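Zisley Ilisar Soup Kettle: a long review after two years of soup

I bought the Ilisar two years ago in September, when the evenings were just starting to turn and I had a bag of leeks on the counter and no pot I liked. I have made soup in it nearly every week since, apart from high summer, so I feel I know it pretty well by now. I promised a few people from the soup swap that I would write it all down, and I'm afraid it got long. Put the kettle on (the other kind).

For anyone who hasn't seen one, the Ilisar is an electric soup pot with a heavy base, a lift-out inner pot, a glass lid and a dial on the front. It doesn't blend and it doesn't pressure cook. You can brown an onion in it, bring a broth to a boil, drop it down to a simmer, and then leave it on the keep-warm setting until people are ready to eat. That was the whole appeal for me. I already own a blender, and I had a pressure cooker once and gave it to my sister, who is braver than I am.

I looked at the Plelby first, I'll admit. It was cheaper and it came in a very pretty green. The store page had 1,253 reviews and I must have read half of them over a couple of nights, and the complaint that kept coming back was that the simmer setting was closer to a boil. If you make a lot of bean soups you'll know why that put me off. A bean that has been knocked around in boiling water for an hour loses its skin, and then you have something more like paste. I may be doing the Plelby an injustice, as I have never cooked in one, but the reviews were so much in agreement that I went with the Zisley.

Setting it up

The box was heavier than I expected and I had to slide it in from the porch on a doormat. Inside was the base, the pot, the lid, a cord that detaches, and a little instruction book in tiny print. No recipes to speak of, only a chart of times, and the times for lentils are wrong by my reckoning (they say fifty minutes for red lentils, and mine are completely gone by twenty-five). The manual asks you to boil plain water in it once before you cook. I did, and there was a faint new-appliance smell for that first boil that never came back.

One thing to measure before you order is the space under your upper cabinets. With the lid on it fits under mine easily, but to get the lid off I have to pull the whole thing forward to the front of the counter, and once it's full I don't like doing that. I pull it out first thing now, before a single carrot goes in.

Browning

I want to spend some time on this because it's where I had the lowest hopes. Every electric pot I've owned before would make onions sweat and go gray, and then just sit there. The Ilisar really browns them. Give it a good five minutes on high with nothing in it, then the oil, then the onions, and don't crowd them. You get proper color on the bottom, and when the stock goes in it all lifts off with a wooden spoon. I do bacon the same way for split pea.

Meat is a little trickier. The heat is strongest in a ring toward the outside, so cubes of beef in the middle lag behind the others and you need to keep shuffling them. I do mine in small batches and it takes as long as it takes. If I'm making a big beef and barley for company I still use my old skillet on the stove and tip everything over, and I don't feel bad about it.

Simmering

Wonderful! This is the reason to own it. On the lower third of the dial you get a lazy bubble here and there and hardly anything else, and it holds that for hours without my fussing. My navy beans come out whole and creamy. Chicken stock comes out clear enough to see the bottom of the pot, which mine never was on the gas, because I would always wander off and come back to find it rolling.

The dial has no numbers on it, only a line that gets thicker as you turn it up. It annoyed me for the first month. I finally put a dot of nail polish at the spot where my beans are happy and that took care of it. There's some wear around the dot now but I can still find it.

There is a minimum, by the way. The instruction book says not to run it with less than two quarts of liquid, and I'd take that seriously. I tried a small pot of miso broth in it for lunch one day and the sensor got confused and kept shutting the heat off. For a bowl or two you're better off with a saucepan anyhow.

Keeping warm

The keep-warm setting is good for thin soups and so-so for thick ones. Minestrone, chicken noodle (noodles kept separate, please!), hot and sour – all fine for a whole evening. Potato soup and chowder will form a skin on top and catch a little on the bottom if they aren't stirred every half hour. My neighbor Munther Masri borrowed it for a football party and kept his lentil soup going in it from noon until after nine, and he told me he added a splash of water each time he went to the kitchen and it was as good at the end as at the start. His lentil soup has cumin and lots of lemon, and I have been hinting for the recipe ever since. He says there isn't one.

Cleaning

The inner pot lifts out and goes in the dishwasher. I wash it by hand, though, as it takes up the entire bottom rack. A soak and a soft sponge have dealt with everything so far, including a really terrible episode with a cheddar and broccoli soup and a phone call. The coating has a few fine scratches near the bottom from the time I used a metal whisk. They haven't spread and nothing sticks there, but I look at them every time and think about the whisk.

The glass lid has a metal rim, and water gets in under the rim and dribbles out later, down your sleeve usually, or onto the shelf. I dry it upside down on a towel overnight. I'd love it if Zisley would fix this on the next model because it's the one thing about the pot that feels cheap.

What went wrong

The foot on the back left corner came off after about a year. It's a little rubber disk and it had just let go of its glue. I wrote to Zisley and got a polite reply and a new set of feet in the mail, no charge, though it was three weeks coming. In the meantime the pot sat on a folded dishcloth.

The cord is also too short. Everybody's cord is too short, I know, but this one is short enough that the pot can only live in one place in my kitchen, which is right beside the toaster, and so the toaster has moved to the sideboard. We've gotten used to it.

What I cook in it

Since people ask: mostly out of one book, a big old soup book by Mykhailiuk that I found at a library sale. It's 458 pages with no photographs and the binding is going, and I think it's the best dollar I ever spent. The borscht chapter alone would keep you busy all winter. She has you cook the beets on their own with a little vinegar and add them toward the end so the color stays bright, and I've done it that way in the Ilisar at least a dozen times. Her mushroom and barley is the one my husband asks for. I use dried mushrooms and the soaking water, poured off slowly so the grit stays behind, and I double the dill.

In the fall I do squash soup with apple, and in spring something thin and green with peas and whatever herbs have come up. For the swap I usually bring the white bean and kale, because it travels well and freezes without turning odd. Please let it cool down before you pack it into tubs. I've had lids pop off in the trunk.

Would I buy it again?

I would, yes. If you cook for one or two people and don't care for leftovers it's too much pot, and I'd point you to a nice heavy saucepan. If you want something that blends, this isn't it. But for a household that eats soup as dinner, with bread and some cheese and maybe a salad, it has earned its stretch of counter. I'd give it four and a half stars and keep the last half back for the lid rim.

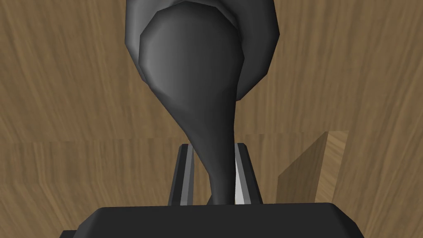 The Ilisar doesn't come with anything to serve with, so you'll want to sort that out before your first big batch. It's a deep pot and a short handle will have your knuckles in the steam. I went through a few before I worked out what suits it. A narrow, deep cup is good for clear broth but hopeless when you're getting down to the last of the beans, and for that I much prefer a wide, rounded head that's fairly shallow, like the dark gray one here, with the neck tapering down to a slender stem. A slim stem is also easier to rest against the rim between bowls. Whatever you choose, stay away from bare metal on account of the coating, and check that it fits in your drawer. Mine doesn't, so it hangs on a hook by the window next to the oven mitts, and I'm off to use it now, as there's a pot of split pea that has been ready for twenty minutes.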